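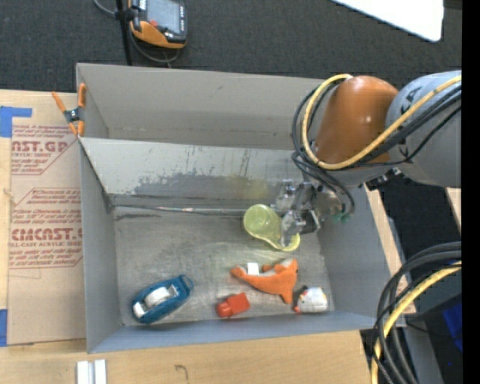 Gray open-top box with cup, soft toys and red block. Attached by Falldale_Stores.

Forum: Shared Equipment and Play Resources
Topic: Mixed boxes or sorted boxes for small items?
348 views

Falldale_Stores
The Falldale site is reviewing its storage arrangements before the July reopening and would welcome the experience of other member sites. At present, small items are kept in large gray open-top boxes without regard to type. The attached shows a typical mixture: a clear yellow-green cup, an orange plush toy resembling a dolphin, a small white stuffed toy and a red plastic block. We hold almost 200 small items in total. The proposal before us is to separate soft toys from hard plastic and to label each box accordingly. Comments are requested on whether the additional work is justified.

Okstead_Resources
Okstead moved to sorted boxes last year and would recommend the same course. Our cleaning procedure differs by material. Hard plastic is wiped at the close of each session, while plush items are sent to the laundry every Sunday. Under the former system, staff were required to empty every box in order to locate the plush items, and several were regularly missed. We now use one color of label for fabric and another for plastic.

Ezeani_Center
This center takes a different view. We sorted by material for 2 months and then returned to mixed boxes. Families using our rooms did not observe the labels, and staff spent the end of each day re-sorting. It is also our position that children benefit from finding unlike things together. A cup and a soft animal in the same box lead to a tea party. A box of cups, in our experience, was largely ignored.

Okstead_Resources
With respect to the above, the re-sorting at Okstead is carried out by the children as part of the closing routine. It has not been a burden. We accept that results may differ where attendance is on a drop-in basis.

Ezeani_Center
Our attendance is entirely drop-in, so the point is noted. We would still ask Falldale to consider where cups belong in such a scheme. Does a play cup go with the blocks, or with the kitchen set? The previous coordinator's list placed them under both headings and the matter was never resolved.

Falldale_Stores
Cups are presently listed under "Kitchen, pretend" but are seldom found there. We would be content to treat them as hard plastic for storage purposes and leave the inventory heading unchanged.

Flelta_Admin
Two matters arise from the attachment. First, the orange toy has a small white tag standing up from its upper edge. Please confirm whether this is the care label or a site inventory tag. Sites are reminded that inventory tags should not be sewn to plush items intended for children under three. Second, the floor of the box is scuffed. Scuffing alone is not grounds for replacement under the Flelta storage guidance, but the surface should be checked by hand for rough spots before soft items are placed in it.

Falldale_Stores
The tag will be checked against our list and the result posted to this thread. The inside of the box will be checked by hand at the same time. May we ask whether a fabric liner is acceptable?

Flelta_Admin
A removable liner is acceptable, provided that it is washed on the same schedule as the plush items. Liners should not be glued or stapled.

Okstead_Resources
We tried liners and do not recommend them for plastic items. Small blocks worked their way underneath and were not found until the liner was lifted. For plush they have been satisfactory.

Ezeani_Center
We have no objection to liners. We do object to the assumption that sorted boxes are the settled answer – the guidance permits either arrangement, and we would prefer that it remain so.

Flelta_Admin
That is correct. The guidance permits either arrangement and no change is planned.

Falldale_Stores
Thank you to all who have responded. Falldale will trial 2 sorted boxes, one with a liner for soft toys and one without for hard plastic, and will keep the remaining boxes mixed until the reopening. The label template used at Okstead would be appreciated, if it can be shared.

Okstead_Resources
The template will be placed in the shared folder by noon tomorrow. Please note that it is set up for large labels and will require adjustment for smaller boxes.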